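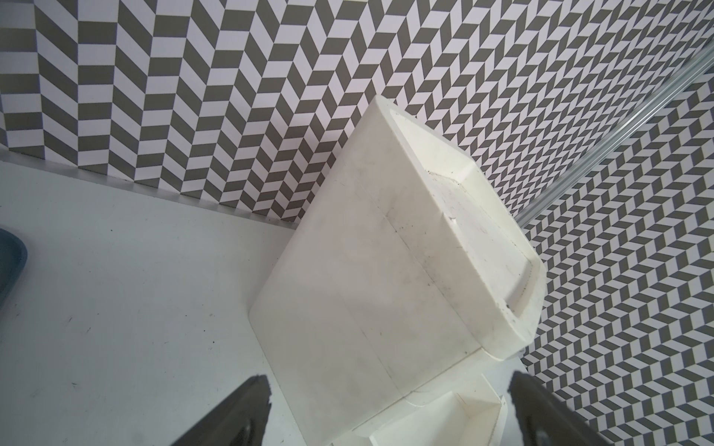
Why does a zigzag wall look like it's moving?

I have a favourite wall. I know that's a funny thing to have! It's grey and white, it's covered in zigzags, and it's right behind the white table where I do my sorting and making. Most people put up a plain wall behind a table. I'm so glad this one isn't plain, because it taught me a whole lot about patterns and about how our eyes work.

The pattern is called herringbone. A herring is a small silvery fish, and if you've ever seen the skeleton of a fish you'll know it has a long spine with thin bones slanting off each side. Line up lots of those slanting bones and you get zigzags. People have been using the pattern for a very long time, in brick roads, wool coats, wooden floors and even baskets.

What shape is it made of?

Look closely at one piece of my wall. It isn't a square and it isn't a rectangle. It's a parallelogram, which is a four-sided shape that looks like a rectangle somebody has pushed over sideways. The opposite sides stay parallel, so they'd never bump into each other, even if you kept drawing them all the way to the moon.

Now put a dark one next to a white one, then another dark one, and keep going. In the next column, tip them all the other way. Where the two columns meet, you get a point. Do it again and again and you have a zigzag (I once drew 300 of them on the back of some old wrapping paper, and my hand was very sore).

Straight or slanted?

Now for the bit I love. Up near the left, the columns go straight up and down. Over on the right they seem to lean. Did the builder get tired and start putting them in crooked? Nope! It's all to do with where you're looking from. When you look at a flat pattern from an angle, the lines in it can tilt and squeeze together. Artists call this perspective. Railway tracks do it too, when they seem to join up far away.

Your brain is usually very good at fixing this for you. It says, "I know that wall is flat," and you hardly notice the slant at all. A photo makes it easier to catch.

Hiding white on white

The big white plastic tray on my table is a good test for your eyes as well. The table is white and the tray is white, so how can you tell where one stops? Shadows help, and so do edges. The tray has a low raised rim that makes a shallow compartment down one side, and the top corner is super easy to spot because it pokes up in front of the zigzags. Dark and light next to each other is called contrast, and your eyes can't resist it.

You can spot the dusty bits for the same reason. Little dark specks show up beautifully on white plastic. On a grey tray, you might never see them. (Yes, Mum, I'll wipe it.)

Make your own zigzag wall

You'll need white paper, grey paper, scissors, a ruler and a glue stick.

1. Rule slanted strips on the grey paper and cut them into parallelograms, all the same size. I used 30 for my first one.

2. Glue a column of them going up your white paper, with a white gap between each one.

3. Flip the next lot over so they slant the other way, and glue them right beside the first column.

4. Keep going until you run out of paper or glue.

Stick your finished pattern on the wall, stand right in front of it, then go and stand way off to one side with your cheek nearly touching the wall. Watch what your zigzags do. Then try it with one eye shut!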